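Visitor Open Day: Frequently Asked Questions

Home > Visit > Open Day > Questions and Answers

Last updated Mar 20, 2026

The Ardeleanu Automation Center opens its assembly hall to the public each spring. The answers on this page apply to the coming open day and replace those issued for last year's event. Visitors with a question that is not covered may write to the Visitor Office using the form at the foot of the Visit section.

GENERAL

What is the open day?

The open day is a free event at which members of the public may enter the assembly hall, watch robots at work and speak with the staff who program and maintain them. It runs from 10:00 a.m. to 4:00 p.m. The last group enters the hall at 3:15 p.m. There are no sales activities on the day, and the Center does not take orders or hold job interviews during the event.

Who may attend?

Anyone may attend. Children under 14 must stay with an adult at all times, and one adult may accompany up to four children. School groups are asked to book through their teacher and to use the morning entry times. Pets are not admitted; service dogs are welcome in all public areas.

Do I need to book?

Yes. Booking is free and is made for a set entry time. The Center has issued 1,000 places this year. Each booking covers the named visitor only, and places may be passed on to another person up to the evening before, provided the name is changed in the booking system. Visitors who arrive without a booking will be admitted only if places remain.

How many people came last year?

The two days of last year's event received 1,802 visitors. This year the event is held on a single day, and the number of places has been lowered to keep groups in the hall to a comfortable size.

THE DEMONSTRATIONS

What will I see in the hall?

Three stations will be running. Station 1 shows parcel sorting with the Plimoten conveyor line. Station 2 shows computer assembly, in which a robot arm handles the parts of a desktop computer. Station 3 shows surface inspection of cast metal housings. Each station has a host who explains the work and takes questions. A full round of the three stations takes 50 minutes.

What happens at the computer assembly station?

The station is used by the Tusari project, which studies how robots can put together and take apart ordinary office computers. The work is divided into short tasks, each concerned with one kind of part: the processor, the memory, the hard drive and the cables. Parts that are not in use wait on a fixture plate next to the computer case, so that the robot finds them in a known place and position.
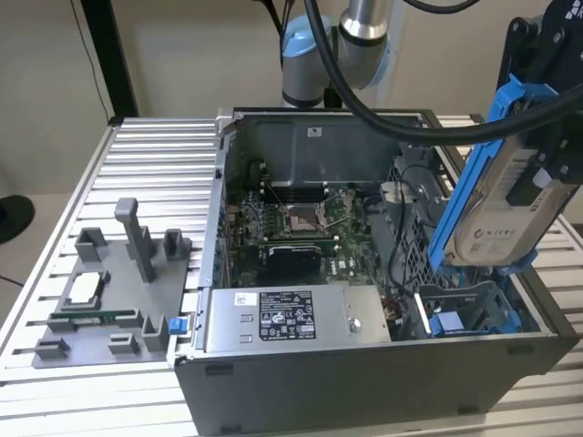
Station 2: the gripper holds a hard drive in its blue carrier over the open computer case. A processor and a memory module lie on the fixture plate at left.

The hard drive task is the one most often requested by visitors. The drive is handled in its carrier, and the carrier must meet the rails of the drive cage at the correct angle. A small error at the start is enough to make it bind partway, and the program is written to stop and back out when the force on the gripper passes a set limit. Visitors should expect to see this happen. A stopped attempt is part of normal operation and does not mean that the station has failed.

Is the processor also fitted by the robot?

The processor task is shown twice, at 11:30 a.m. and at 2:30 p.m. It is slower than the others and draws fewer people in the middle of the day, when most groups prefer to see several short tasks in one visit. The contacts in a socket are delicate, and staff inspect the socket by hand before and after each showing.

Are the computers in working order?

The computers used for demonstrations are retired office machines. They are not connected to power at any time during the event. Storage devices are erased before they enter the hall and hold no personal data.

How often does the robot succeed?

The project team keeps a record of every attempt made at Station 2. At the close of the last reporting period the record held 3,451 attempts for the hard drive task, including those made while the program was still being changed. The team does not publish a single success rate, as the figures differ a good deal between one version of the program and the next. The host at the station will gladly discuss the record with visitors who are interested.

Is the robot controlled by a person?

Both forms of operation are used. In the morning the tasks run under program control. Between 1:00 p.m. and 2:00 p.m. an operator guides the arm directly, and the host explains how the two methods compare. A sign at the barrier states which method is in use.

May I operate a robot myself?

The arms in the hall are reserved for trained staff. Visitors aged 10 and over may guide a small training arm in the lobby, where turns last five minutes and are given in order of arrival. No booking is taken for the training arm.

Will there be talks?

Two talks will be given in the Jollholm Room on the first floor.

11:00 a.m. Florin Mihăilă, "Why Small Parts Are Hard for Robots"
1:30 p.m. Viorica Lazăr, "Taking Computers Apart for Repair and Reuse"

Each talk lasts 30 minutes, with 15 minutes for questions. The room seats 172. Seats are not assigned, and the doors close when the talk begins. Both talks are intended for a general audience and require no technical background.

SAFETY AND CONDUCT

How close may I stand?

Visitors remain behind the yellow floor line at every station. The line is set outside the full reach of the arm. Please do not lean over the barriers or pass objects across them, even when a robot is standing still, as it may begin to move without notice.

What should I wear?

Closed shoes are required in the hall. Long hair and loose scarves should be tied back. Safety glasses are lent at the entrance to Station 3 and must be returned on leaving that area.

Is the hall loud?

The conveyor line at Station 1 produces a steady noise. Ear protection in adult and child sizes is available from the desk. Stations 2 and 3 are quieter, and conversation at normal volume is possible at both.

May I take photographs?

Photographs and short videos for personal use are allowed at all three stations. Flash and tripods are not permitted, as flash may disturb the cameras used by the inspection system. Visitors are asked to obtain consent before photographing staff or other guests. Members of the press should contact the Visitor Office before the day.

What happens if a station has to close?

A station may be closed for a short time for adjustment or safety checks. Hosts will direct the group to the next station and, where the schedule allows, bring it back later. If a station cannot be reopened, a notice will be placed at the lobby desk.

ACCESS AND FACILITIES

Is the building accessible?

The lobby, the hall and the Jollholm Room can be reached without steps. An elevator serves all public floors. Each station has a lowered viewing point that is kept free for wheelchair users and small children. A hearing loop is fitted in the Jollholm Room only. Visitors who need further assistance are asked to note this when booking.

Where can I park?

Parking is available in Lot B, reached from the north gate. Lot A is closed to visitors on the day. Bicycles may be left at the covered racks beside the main door. Bags larger than a school backpack must be left at the coat desk, which is free of charge.

Is there food on site?

The staff cafeteria is open to visitors from 11:00 a.m. to 3:00 p.m. and serves hot meals, sandwiches and drinks. Payment is by card. Food and drink may not be taken into the hall.

BOOKING CHANGES

How do I cancel or change my entry time?

Use the link in the confirmation message. Changes may be made until 6:00 p.m. on the day before the event, subject to places being available. The Visitor Office cannot change bookings by telephone.

What if I arrive late?

Late visitors will be added to the next group with space. The wait is usually short in the morning but may be longer after 1:00 p.m. Visitors arriving after the last group has entered may still use the lobby displays until closing.

Can a group visit be arranged at another time of year?

Schools, colleges and professional bodies may request a private visit for 8 to 24 people. Requests should name a contact person and two possible dates, and should reach the Visitor Office at least six weeks in advance. Private visits take place on working days and cover one station, chosen at the time of the request.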